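Protokoll unserer Nahtrunde im März, Beginn 17:30 Uhr, Übungsraum in Gosau. Ich habe wieder mitgeschrieben, also beschwert euch bitte bei mir, wenn etwas fehlt (oder wenn ich zu viel notiert habe, das kommt ja auch vor).

## 1. Protokoll vom letzten Mal

Angenommen, ohne Änderungen. Der Tippfehler bei der Fadenbestellung ist korrigiert, danke für den Hinweis!

## 2. Nadelführung

Damit haben wir die meiste Zeit verbracht, und ich fand es richtig gut. Es ging vor allem darum, wo der Nadelhalter die gebogene Nadel fassen soll. Die eine Hälfte schwört auf weit hinten, die andere möchte näher an die Mitte, und ich gestehe, ich bin inzwischen bei der Mitte gelandet. Weit hinten verdreht sich mir die Nadel beim Einstechen ständig!

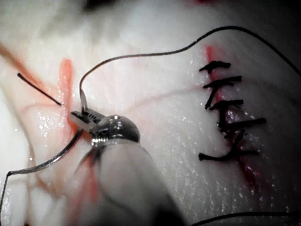
Geeinigt haben wir uns auf Folgendes:

- Fassen etwas hinter der Mitte, Anfänger dürfen weiter vorn.
- Einstich möglichst senkrecht zur Oberfläche, dann der Rundung folgen und nicht schieben.
- Den langen Faden vor jedem Stich vom Schnitt weglegen, damit sich keine Schlinge um die Backen zieht.

Der dritte Punkt kam von mir und wurde erst belächelt, dann aber doch aufgenommen. :-)

## 3. Übungspads

Das Angebot von Curkier liegt vor: 62 Pads für zusammen 2.985 Euro, Lieferung nach Gosau inklusive. Sproģis wäre günstiger, aber das Material reißt uns am Stichkanal zu schnell aus, das hatten wir im Herbst schon durch. Beschluss: Wir nehmen Curkier. Ich schicke die Bestellung raus und lege die Rechnung in den gemeinsamen Ordner. Benutzte Pads bitte erst wegwerfen, wenn beide Seiten wirklich voll sind!

## 4. Knoten und Fadenenden

Längere Debatte, wie kurz die Enden geschnitten werden. Mir sind lange Enden beim Üben lieber, man sieht dann besser, wie der Knoten liegt, und kann ihn zur Not noch einmal aufmachen. Dagegen wurde eingewandt, dass sich beim nächsten Stich alles verheddert. Stimmt leider auch.
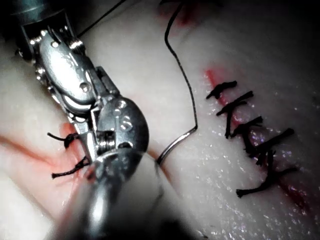
Kompromiss: Bei Einzelknopfnähten bleiben die Enden bis zum Schluss der Übung stehen und werden erst nach der Besprechung gekürzt. Der Abstand zwischen den Knoten darf bis zu 5 Millimeter betragen, mehr wollen wir nicht mehr durchgehen lassen.

## 5. Verschiedenes

- Der Kurs mit Istside ist zugesagt, der Raum ist reserviert. Den Ablaufplan bringe ich zum nächsten Treffen mit.
- Kaffeekasse: 727 Euro, wir sind reich. Neue Tassen sind genehmigt.
- Fadenreste bitte in den Behälter an der Tür und nicht auf den Boden.

Schluss 19:10 Uhr. Nächstes Treffen im April, die Einladung kommt wie immer per Mail.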